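### 4.2 The cord-tidying routine in the Wendar household kit

Of all the routines that come with the Wendar kit, the one we were most curious to try was the one for cords. Anyone who has emptied a kitchen drawer will know the feeling: a power strip comes out with its lead wrapped round it, two others follow, and before long the plugs have gone visiting each other's loops. Skostex, who sell the kit, describe cord handling as suitable for everyday use straight after set-up, and we wanted to see how far a patient but ordinary buyer would get with it. We kept to the default grip settings throughout, and to the written guide that comes in the box.

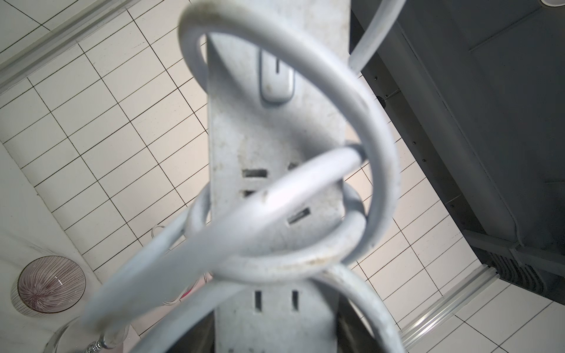
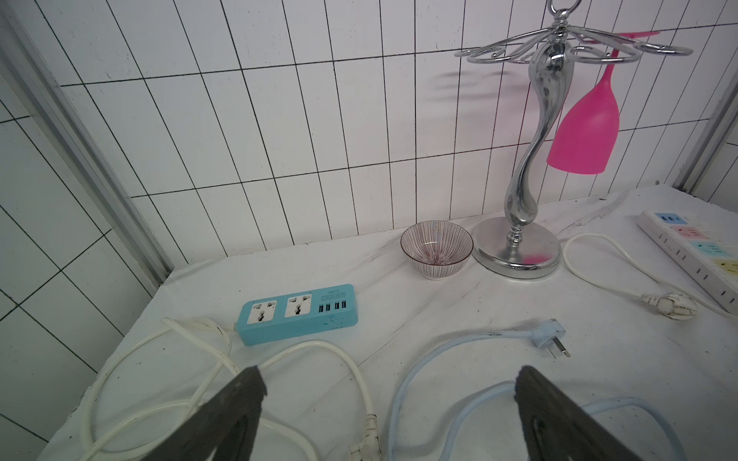 **Figure 3.** Views from the small camera at the gripper during the cord work. First view: a white power strip wrapped in its own cable. Second view: the table with two power strips, their cords and plugs, and a bowl and glass holder towards the back wall.

The guide asks the buyer to begin by teaching the arm each item by hand, guiding it slowly to the object and pressing the record button at the end of the movement. Killian Aubert did most of this teaching for us, and a good deal of it again after we had changed our minds about where things should go. We ended up with 70 taught movements, of which we kept 60 for the trials reported here. The ones we dropped were nearly all early attempts, made before we had got used to how lightly the arm likes to be led, and we would gently advise any new owner to treat their first afternoon as practice and keep none of it.

Our trials fell into three groups. In the first, the arm had only to pick up a plug and set it down beside its own strip. In the second, it had to draw a loose cord in towards the strip. In the third, it had to take hold of a strip with the cord already wound round it and lay the whole bundle down without letting the turns slip. We were pleasantly surprised by the first group, where the arm was steady and, if anything, a little too careful, stopping to look again when we would happily have let it carry on. The second group went less smoothly. A cord has no fixed shape, and the kit's planner seems to believe that it does, so that a lead pulled from one end would often drag its neighbour along for company. The third group was the most enjoyable to watch and the hardest to score, and we spent a long lunch agreeing on what ought to count as a slipped turn. The rule we settled on is given in the appendix.

We should say something about the camera, as the sales leaflet makes much of it. Its closeness to the fingers is a real help when the item is a plug, and rather less of one when a bundle is being held, for then the nearest turns of cable fill a good part of the view and go soft. Ilaria Sala went through the 1944 stills saved over the trials and marked every one in which the switch or the sockets of the held strip were partly hidden. Her notes were the start of our suggestion, passed on to Skostex in March, that the software should let the owner ask for a second look from further back before the arm commits itself to putting anything down.

The rival kit from Hirkeck, which we review in Section 4.3, handles this differently, with a fixed camera over the table and nothing at the wrist. We had hoped to include the Naciri add-on in the same comparison, but it needs a newer controller than the one supplied to us, and we have left it for a later paper. For readers choosing between the first two, the price of the Wendar kit includes the wrist camera, its bracket and a spare pair of finger tips, while the charge for software updates begins after the first year and is easy to miss in the order form.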